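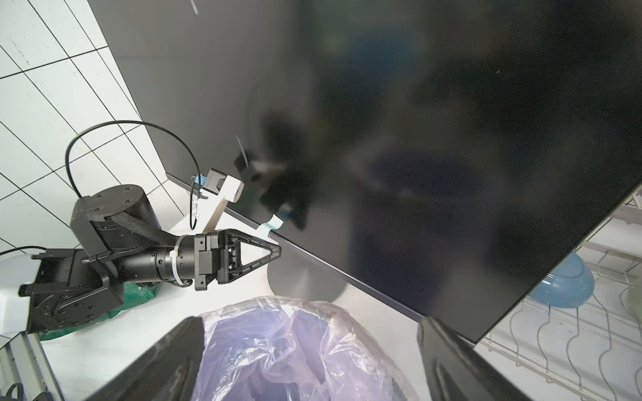

Desk and Monitor Care: Your Questions

We get a lot of mail at the Varkport Workspace Library about keeping desks and screens in good shape, and we love it! The answers to the ones that come up most are collected on this page.

Should I turn the monitor off before cleaning it?
Yes, please do. A dark screen shows every smudge and streak, so you can see what you're doing. Give it a few minutes to cool down, too.

What do I wipe it with?
A clean, dry microfiber cloth does most of the work. For stubborn fingerprints, dampen one corner with distilled water and go gently — no pressing on the panel. Paper towels are out, and so is window cleaner.

My screen is glossy and I see myself in it all day. Help!
Try turning the desk first. A window off to the side is so much kinder than one behind your chair. After that, play with the tilt. Small changes make a surprising difference (we spent a whole afternoon on this at our Drindcombe branch and had a great time).

How do I clean a round metal stand base?
Lift the monitor by the stand, with a second pair of hands if it's a big one, and wipe under the disc as well as on top. Dust loves that spot, and on a white countertop it shows!

Are zip ties fine for cables?
They're great for runs that never move. Leave a little slack and trim the tails if they bother you. For anything you unplug often, go with hook-and-loop straps. A braided sleeve is lovely for a thick bundle.

Can I borrow a monitor to try at home?
You sure can. We have 42 in the lending pool, and loans run for 6 days. Bring your library card and something soft to wrap the screen in.

Do you run workshops?
Yes — the next cable tidying session is in June at Varkport, and beginners are very welcome. Sign up at the front desk.

Last updated 30 May 2024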